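Dog Gear Care: Tips That Hold Up and a Few That Don't

Filed under Home & Workshop Tips
2025-06-03

Most advice about looking after dog gear is written by people who would like you to buy more of it. I have two large dogs, a mudroom the size of a closet, and a low opinion of products that promise to "restore" a collar. What follows is what I do, along with some popular advice I quit following.

Washing collars and harnesses

Plain nylon webbing doesn't need a special wash. Fill a sink with lukewarm water, add a squirt of dish soap, and let the collar sit for 12 minutes while you do something else. Then scrub along the weave with an old toothbrush, mostly near the buckle and the D-ring where the gray paste builds up. Rinse until the water runs clear, then rinse once more. Leftover soap makes webbing stiff and can make a dog scratch.

I bought a bottle of Wastis gear wash in January because a forum swore by it. My collars came out exactly as clean as they did with dish soap. The bottle smelled nicer, I'll give it that.

Vinegar gets recommended for everything. A splash in the rinse does help with the swampy smell on gear that has been in a lake. I have never seen it lift a stain, and I'd keep it off metal hardware with worn plating.

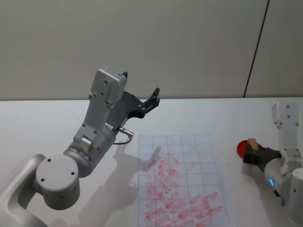 Can I put a nylon harness in the washing machine?
Most of them survive it if you close every buckle, put the harness inside a zipped mesh bag or an old pillowcase, and run a cold gentle cycle. Check the label first, and skip the machine altogether if the harness has leather, reflective film that's starting to peel, or foam padding glued in place. Never use the dryer. Heat warps buckles and shrinks some linings, and a harness that has shrunk unevenly will rub.

Drying

Hang gear by the webbing with the metal at the bottom so water runs off the hardware end and drips on the floor. Shade is better than full sun, whatever your grandmother said about sunshine. Bright nylon fades fast on a south-facing rail, and faded webbing is often weaker webbing.

If you're in a hurry, roll the leash in a towel and stand on it. It looks silly and it works better than the "quick dry clip rack" from Trarnex that I used for one winter. The rack was a coat hanger with opinions. A fan pointed at a plain hook does the same job.

Leather

Leather gets more nonsense written about it than anything else on this page. You don't need to oil it every week. Twice a year is plenty for a house dog, and over-oiled leather stretches, goes limp and picks up hair like tape. Wipe it with a damp cloth, let it dry away from the radiator, and rub in a thin coat of conditioner with your fingers. Wait an hour and buff off whatever hasn't soaked in.

Olive oil is a bad idea. It goes rancid, and some dogs will decide the leash is now food.
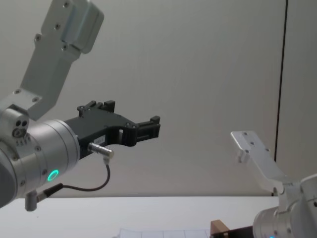

If the leather has already cracked across the full width at a fold, no cream is going to fix it. People sell creams that claim to. Bend the strap back on itself at the crack, and if you can see lighter fibers inside, retire it. The good end of an old leash can be cut down into a short tab for the hook by the door.

Clips and buckles

A sticky bolt snap is usually full of grit. Work it open and shut under hot running water, dry it, then use one small drop of dry lubricant on the spring. Cooking spray gums up within a week. Penetrating oil is fine for freeing a stuck clip in the garage, but wipe it off completely before the clip goes anywhere near a dog that chews.

Test a snap by holding the leash in one hand, the clip in the other, and twisting hard while you pull. If the gate opens on its own, throw it out. I don't trust weight ratings printed on packages. A Brengate clip in my drawer says 150 on the card and leaves off pounds or kilos, so I can't tell you what the number is for.

Plastic buckles should snap with a clean sound. A dull click often means sand in the channel, and a wooden toothpick will get it out without scratching anything. White stress marks on the prongs mean the buckle is on its way out. 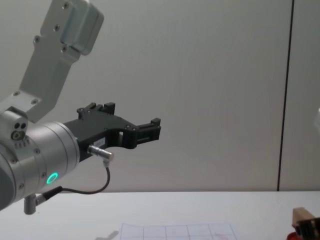
Fixing frayed ends is the one workshop job I'd tell anyone to learn. Trim the fuzz with sharp scissors, then pass the cut end of the nylon quickly beside a lighter flame, near it but never in it, until the edge just melts. Do it by an open window and keep your fingers off until it cools. This is for the cut ends only. If the fraying is in the middle of the leash, or the stitching has pulled loose at the handle, melting it hides the damage and fixes none of it.

Can you re-sew a handle at home? With heavy bonded polyester thread and a stout needle, yes, and I've done it for a leash used in the yard. I wouldn't walk a strong puller next to traffic on my own stitching.

Storage

Hooks beat bins. A bin of leashes becomes one leash with nine ends. Two hooks per dog, one for the leash and one for the harness, is enough, and they should be screwed into a stud if your dogs like to grab and run. I tried the adhesive kind, rated by the maker for far more than a wet harness weighs. They came down twice and took paint with them.

The Caldeira wall organizer, which I was given, has 12 pockets. I use two. The rest hold dried-out wipes and a whistle neither dog has ever responded to.

Don't keep treats in the same pouch as the leash unless you like ants.

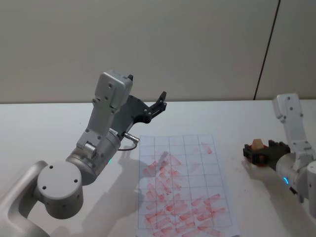 How often should I replace a leash?
Go by wear and ignore the calendar. Some packages tell you to replace a leash every year, and the people printing that advice also sell leashes. Run the full length through your fingers once a month, feeling for thin spots, stiff patches and loose threads, and look closely at the inch next to the clip, where most of the strain goes. My oldest leash cost more than I wanted to pay, 60 dollars, and it has outlasted three cheap ones. The next one I bought at that price came apart in a season, so I wouldn't read much into the tag either.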